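**Cowie Remote Teaching Station**
Sold and supported by Peltevden

Some jobs are easier to show than to explain. Cleaning a toilet is one, and it is also the job every customer asks for within 20 minutes of the demo starting. So we built the Cowie around it.
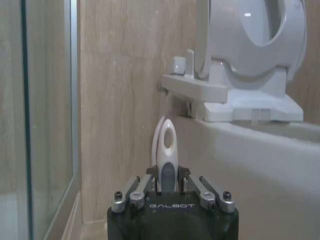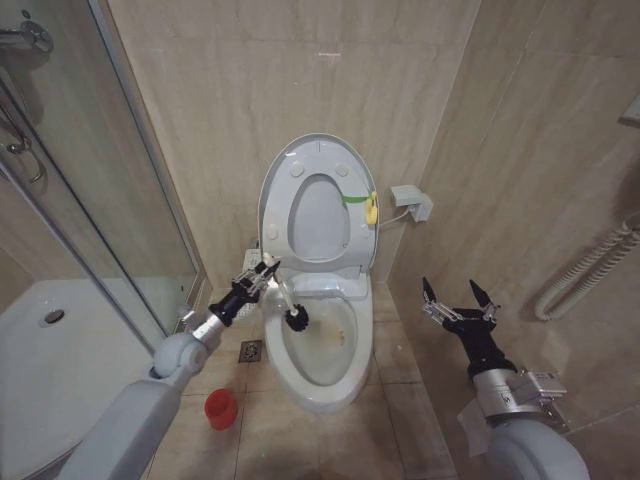
Bathroom work, taught by remote control.

**Does the operator need to know how to program?**

Anyone who can hold a pair of hand controllers can record a usable run after a morning's practice. The software handles the timestamps, the joint data and the filing. The operator handles the part where you have to care about corners.

## What you get

- Two hand controllers, left and right, with a finger trigger for each gripper
- Headset, with a flat monitor for people who get queasy
- Foot pedal: press to record, press again to stop, hold to throw the run away
- Cutska recording software, one seat
- A padded case in a colour the catalogue calls "slate"

The robot is sold separately. People do ask.

## Modes

**Remote.** You drive both arms from the desk. Wrist and head views come through together, and you can swap which one is large. Most operators favour the wrist view for picking things up and the head view for working out where they left them.

**By hand.** The arms go slack enough to push around and you walk them through the motion yourself. Good for wiping and for drawers. Less dignified for anything near the floor.

## Recording

A stock drive holds 424 runs at full quality. Runs can be trimmed, tagged and marked as "good", "fine" or "please delete". Birsen Uysal, who wrote the labelling screen, argued for a fourth option and lost.

## Options

| Part | Notes |
|---|---|
| Amby stand | Holds the controllers at elbow height. Fits most desks. |
| Second Cutska seat | So one person can label while another records. |
| Spare pedal | You will drop something on the first one. |

Orders leave the warehouse within 8 business days. The next operator training course is in August, and lunch is included, served well away from the practice bathroom.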